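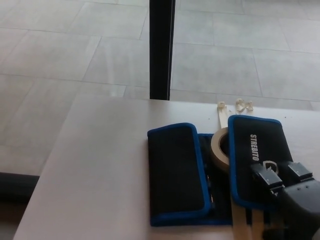 Repair room reopens with evening hours and a tool kit library

A shared repair room on the ground floor of the former Galli print works has reopened with longer hours, new tables and a set of tool kits that residents can borrow and take home.

The room, run by the neighborhood group Cirkard, closed in April when the old floor had to come up. It now has gray tile throughout, pale tabletops at standing height and better lighting along the back wall. The doors opened again in October 2026.

Members can use the room three evenings a week. Anyone with a city address can borrow a kit, whether or not they belong to the group.

Liliana Mazza, who coordinates the room, said the kits were the part people had asked for most often.

"A lot of the jobs people bring in are not things you can carry here," she said. "You can bring a toaster. You can't bring a door frame or a bathroom shelf. So the tools have to go to the house."

Each kit is kept in a fabric roll or folding pouch with the hand tools inside. The pouches are not all alike. Some were bought by the group and others came in as donations, among them a black Strebito roll with blue edging. Borrowers are asked to check the contents at the table before leaving, with the pouch laid open, and again when they return it.

Small supplies are handed out separately. Masking tape, sandpaper, glue and screws sit in drawers by the door, and borrowers take what they need for the job. Masking tape runs out first, according to Mazza. People use it to mark drill holes, hold parts while glue sets and label the pieces of whatever they have taken apart.

The work on the building cost $1,778 more than planned, mostly because the old floor was uneven and had to be leveled before the tiles could go down. Dedonier, a flooring firm two streets away, agreed to spread the extra payment over the winter. The group covered its share from membership fees and two sales of restored furniture.

Renzo Zanetti, who oversaw the floor for Dedonier, said the crew found a step under the old covering that did not show on any of the drawings. It ran across the full width of the room and had been filled in at some point with loose rubble.

"We took all of that out," he said. "It was the only way to get the tables to stand level."

The group had considered painted concrete, which would have been cheaper. It decided on tile after a visit to a bicycle workshop where the paint had started to lift under the work stands. Tile is also easier to sweep, and small screws show up on it.

The opening week was given over to short sessions on basic jobs. Baiba Lepik, a retired upholsterer, led one on preparing furniture for paint, and will repeat it this month. Participants bring a drawer front or a small piece of wood they want to practice on.

Lepik starts with tape. Her advice is to press down the edge with a fingernail, paint lightly, and pull the tape back on itself while the paint is still a little soft. Tape left on for days can tear or leave glue behind, she said, and the cheap kind is worse for this. She also tells people to fold over the end of the roll when they finish so they can find it next time.

"People spend more time picking at the end of the tape than they do taping," Lepik said.

Other sessions cover sharpening kitchen knives, replacing a lamp cord and fixing loose chair joints. The lamp session is limited to small groups and fills up early. There is a waiting list at the desk.

Kits can be kept for a week and renewed by phone if no one else has asked for them. There is no charge for the first loan. After that a borrower pays a small fee each time or joins the group for the year. A lost tool has to be replaced with one of the same size, though it does not have to be the same make.

Carmela Bassi, who lives across the street, borrowed a kit in the first week to rehang two cupboard doors. She had been quoted a price for the job and decided to try it herself first.

"One door is straight," she said. "The other one I'm going back to this weekend."

Power tools are not part of the lending program for now. The drill and the two sanders stay in the room and can be used only when a trained member is on duty. Mazza said the group would look at the question again after the winter, once it knows what the insurance would cost.

The group is also looking for more pouches. It has loose tools that were given without any case, and these are being stored in boxes until something suitable comes in. Rolls and folding pouches with flaps are preferred over hard cases, which take up too much shelf space. Pliers, tape measures and small screwdrivers are always welcome. The group cannot take garden tools, paint that has been opened or anything with a damaged cord.

Donations can be dropped off during opening hours at the side entrance. The front entrance remains closed while the steps are being repaired – a separate job, paid for by the building's owner, Prondo. A ramp to the side entrance is in place and will stay there after the steps are finished.

Orysia Karpenko, who keeps the loan records, asked borrowers to bring something with their address on it the first time they come. She also asked that pouches be returned free of used tape and sawdust. A bin and a hand brush have been put beside the return shelf for that purpose.

The room can hold up to 100 people for meetings, but no more than a quarter of that number will be admitted on repair evenings so there is space to work at the tables. Those who want a table for a larger job, such as a chair or a small cabinet, should call ahead. Finished pieces can be left overnight to dry, with a name and phone number attached, and should be picked up by the next opening.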